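Household Skills for Returning Learners
Handout for the fourth session: Buying, Bagging and Keeping Fruit
Notes by Vichien Srisuk, Ullberg Evening Centre

Welcome back, everyone, and thank you for the lovely discussion last time about bread bins (I had no idea feelings ran so high). These notes cover what we shall go through together at the tables, with a bit extra for those who like to read on at home. Please bring a pencil, as there is a small exercise at the end which we shall start in class and which you can finish over a cup of tea.

1. Why fruit gets a session of its own

Fruit is one of those things we all buy without thinking very hard, and then we find a soft apple at the bottom of the bowl and feel guilty about it. In my first year of running this course I asked the group to keep a record of everything they threw out in May, and fruit came up on nearly every sheet. Most of it had been perfectly good when it came through the door. It had simply been put in the wrong place, or left in its bag under something heavy, or forgotten behind the cereal.

So the aim this evening is a modest one. I should like each of you to go home with a habit or two for the first few minutes after shopping, when the bags are on the worktop and you would much sooner be sitting down.

2. Ripe, ripening and not going to ripen any more

Some fruits carry on ripening after they are picked. Apples, pears, peaches, bananas, plums and mangoes all belong here, and they give off a gas called ethylene as they go. Others, such as grapes, strawberries, oranges and lemons, are about as sweet as they will ever be on the day you buy them, so there is no use waiting.

Ethylene matters to us in the kitchen because it hurries along whatever is sitting nearby. An apple tucked in beside a hard pear will bring the pear on nicely. The same apple beside a ripe banana will give you a brown banana rather sooner than you wanted. My mother kept her apples in the spare room for just this reason, with the window open a crack, and the whole landing smelt of them until after Christmas.

3. Mixed bags

A mixed bag is a cheerful thing to buy, and good value if you live alone and don't want a whole bagful of one kind. It does ask for a little more attention when you get it home. Look at how the colours sit against each other through the plastic: a bright green apple at one end, a deep red one next to it, then a yellow-orange fruit with warm amber patches, and cream-white round stickers dotted over the bag.

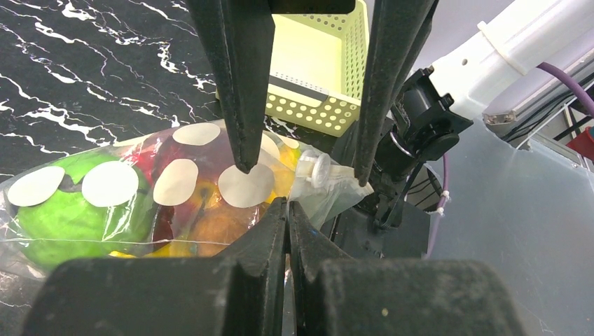
4. What to do when you unpack

Begin with the closure. If the end of the bag has been twisted, untwist it gently and keep the bag whole, for you may want it again for salad leaves or half a cucumber. Tearing it open down the side is quicker, I grant you, and I do it myself when I am hungry.

Take the pieces out one at a time and turn each one over in your hand. You are feeling for soft places and looking for broken skin, particularly round the stalk and at the base. A bruise is nothing to worry about if you eat that piece first. Anything with mould on it should go straight in the food waste, and its neighbours should be checked carefully.

Next, decide where each one will live. Apples keep best in the cool, so the salad drawer of the fridge is a good home for those you won't eat in the next few days. Peaches and nectarines that are still firm want to sit out at room temperature until they give slightly when pressed, and then they can go into the fridge too. Citrus will do in a bowl for a week or so, and longer in the cold.

Leave the washing until you are ready to eat. Damp fruit spoils faster, and a quick rinse under the tap takes no time at all when you want one.

5. A word about bowls

Somebody asked me whether a fruit bowl is a bad idea altogether. Not a bit of it! People eat what they can see. Choose a wide, shallow one so that nothing is buried, keep it out of the sun and away from the cooker, and fill it with what you expect to eat before the next shop. Our own Gelaritz bowl, the blue one on the side table, is too deep by half, and we lose a plum in it most weeks.

6. Exercise

Work in pairs. Write down the fruit you have at home at the moment, as well as you can remember it, and mark each one with an R if it will go on ripening and an N if it won't. Then put a ring round anything which is sitting next to something it shouldn't be. Compare lists and see whether your partner would store anything differently.

At home, move one thing and leave everything else where it is. Bring your list back next time with a note of how that one piece of fruit got on, and if you have a good recipe for tired apples, please bring that as well. Mine is a crumble with 50 grams of oats in the topping, and I will put copies out by the kettle.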